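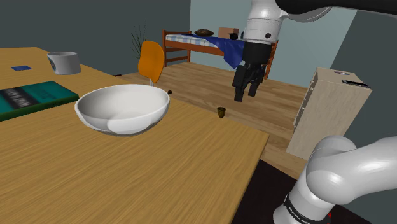 Bedroom layout, bowl task, simulated arm at the table.

Minutes – Demonstration Data Working Group
Tutcombe project, regular meeting, 7/11/23

12 Shares | 2 Comments

Present: simulation team, data team, training team, and one representative from Kaczmarczyk for items 1 through 4. The Osville office joined by phone. The meeting opened at 10:05.

1. Minutes of the last meeting

Approved with one correction. The storage figure under item 5 should have been listed under the kitchen set and not the bedroom set. The data team will fix the shared copy.

2. Progress on the bowl task

The data team reported 561 accepted demonstrations for the bowl task against a target of 700. All of them were recorded by teleoperation in the simulator. The remaining episodes will be recorded in the bedroom layout, which is still the layout with the fewest episodes per object.

The training team asked that the remaining recordings not all go to the same objects. Small objects are still underrepresented compared with books and mugs. Agreed that small objects get priority until the target is met.

The Osville office asked if the target could be lowered, given the schedule. The training team did not want to do this. The last training run used a smaller set and the policy did poorly when the bowl was near the edge of the table. The target stays as it is.

3. Review of recorded episodes

The group went through a batch of 50 episodes from the bedroom layout. Points raised:

– Operators are approaching the object too fast in the last stretch before the grasp. The motion looks fine on playback but the logged actions jump. Operators are asked to slow down once the fingers are level with the top of the object.

– Several episodes start with the arm already moving. These have to be trimmed or thrown out. The data team prefers to throw them out, as trimming by hand takes longer than recording again.

– Wrist views are good for judging grasps on short, rounded objects. With the small yellow one, the view down between the two fingers shows the end of the object and part of the bowl together, and the training team would like to keep that view at full resolution. The other views can be stored at half size.

– Task instructions are not worded the same way by all operators. Some write "put it in the bowl" with no object name. Every instruction must name the object. Color may be added where two objects have the same name.

There was a longer discussion about failed grasps. The current rule is to delete any episode in which the object slips. The training team would like to keep the ones where the operator recovers and finishes the task, under a separate tag. The data team is willing but needs a written rule on what counts as a recovery. Left open until the next meeting. 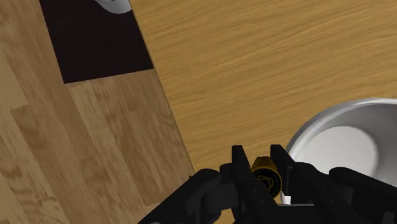
4. Object set from Kaczmarczyk

The Kaczmarczyk representative said the second group of object models is ready for delivery. The collision shapes were redone after complaints that thin objects sank into the table. The simulation team will test them before they go to the operators. Flat items such as cards will be tested first.

A question came up about object scale. Two of the models in the first group were delivered at the wrong size and were used for most of February before it was noticed. Kaczmarczyk will include a size sheet with each delivery from now on. The episodes with the wrong sizes have been marked and are not part of the accepted total.

The representative left the meeting after this item.

5. Camera placement

The simulation team presented the side view proposed for the next round of recording. It sits low and close, so the bowl takes up a large part of the picture, with the far corner of the table and part of the arm behind it.

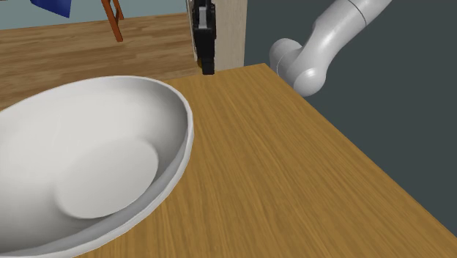 Opinion was divided. The training team likes a close view for judging whether an object has landed inside the bowl, and would accept losing some of the tabletop to get it. The data team pointed out that reviewers need to follow the object from pickup to release, and would have to switch between views to do so. Switching slows review down.

It was agreed to shift the position of this camera a small amount at random at the start of each episode, within limits set by the simulation team. The wrist camera stays fixed. The limits should be chosen so that the rim of the bowl is always in view.

The Osville office asked whether the same settings would be used for Otine. They will, apart from lighting. The Otine layouts have their own lighting files and those are not to be changed.

6. Operator shifts

Recording sessions will be shortened. Error rates go up toward the end of the long sessions and the last episodes are often rejected. The new session length will be posted with the schedule. No change to the number of operators.

7. Actions

Data team: correct the previous minutes; draft a rule for recovered grasps; send operators the note on approach speed and instruction wording.

Simulation team: test the new object models; set the limits for the side camera.

Training team: send the list of small objects still short of episodes; rerun the edge-of-table test when the target is reached.

8. Other business

The Osville office reported that uploads have been failing overnight. Until this is fixed, uploads should be started before noon and checked the same day.

The meeting closed at 11:20.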